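Keep a Small Basket Going

I used to let the wash pile up in one great big hamper, and by the time I got to it I could hardly carry the thing down the hall. A little basket on the floor has been so much kinder to my back - and to my mornings! One with a handle is best, and an open weave lets the air get through. Mine holds up to 12 T-shirts if I squash them.

Reds get a basket to themselves at my house, even when it's just one thing bunched up in the bottom. If there's any white on it, I wash it cold and take it out the minute the machine stops.
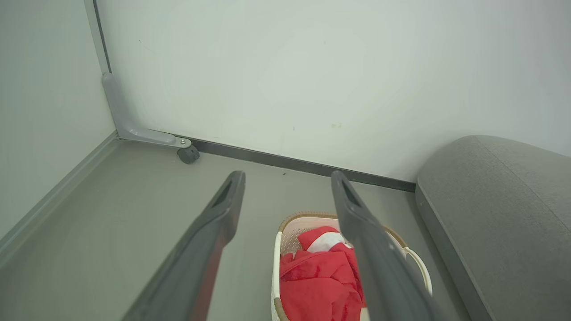 Wipe Down the Baseboards

While the basket is off the floor, run a damp cloth along the wall behind it. Lint does love to settle there.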